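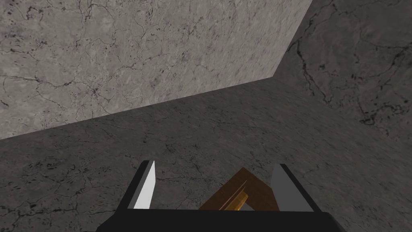
Operator's Diary: Remote Demonstration, Chevron Part

Print this page | E-mail this page
Search the diary Go
June
By Pascal Voß, Skomeo, Plotville office

8:10 a.m. The simulator was started and the controller paired on the second attempt. Arnout Aerts had left a note on the desk asking that today's work be confined to the wooden chevron and that the other parts wait until the grasp heights have been agreed. I have followed the note. The marble room was loaded again, as it was for the previous block.

The task as written in the protocol is short. The operator brings the gripper over the part, lowers it until the part stands between the two fingers, closes, lifts, and holds. Each demonstration is recorded from the first movement of the hand controller to the release of the trigger. I am to supply the movement and nothing else; the policy is trained overnight in Plavska, and I do not see the result until the following morning.

I record here a difficulty with the approach. The chevron has one arm longer than the other, and my habit is to center the fingers on the apex. When I do so, the longer arm comes nearer to its pad and is touched first on closing, and the part turns. Mr. Aerts observed the same in his own runs and recommended that the operator center on the full width of the part instead. I tried his method for the whole of the first hour. It is the better one, although it feels wrong to the hand, and I had to correct myself repeatedly.

11:30 a.m. A question arose as to whether hesitation should be kept in the recordings. I tend to stop just before closing, with clear space still on both sides of the wood, in order to judge the gap. The pause is useful to me. Mr. Aerts is concerned that the policy will learn to pause as well, without having anything to judge. Our colleague Đoàn takes the opposite view and would keep every recording as it was made. It was agreed by telephone that pauses longer than 2 seconds will be flagged and that the matter will be reviewed once the target of 1,000 demonstrations has been reached. I note my own preference for flagging over deletion.

The wrist view remains the harder of the two to work from. Depth is difficult to read against the marble, particularly toward the right, where the darker wall passes into the floor with no clear line between them. I asked whether a plainer surface could be used for the practice runs. The answer was that the surfaces are varied on purpose and that the operator is expected to adapt. I accept this – though I would still ask for the plain surface on a new operator's first morning.

3:45 p.m. Eight recordings were withdrawn at my own request. In each of them I had rotated the wrist late, after the descent had begun, and I did not wish to teach that. The log gives the reason as "operator error," and the wording is correct.

My right thumb is stiff again. The trigger on this controller is heavier than on the old one, and a long closing motion is tiring by the afternoon. I have requested the spare from the Plotville cabinet.

For tomorrow: begin with the part turned to face the left wall, keep the descent slower than today, and ask Mr. Aerts whether the hold at the top of the lift may be shortened.

Print this page | E-mail this page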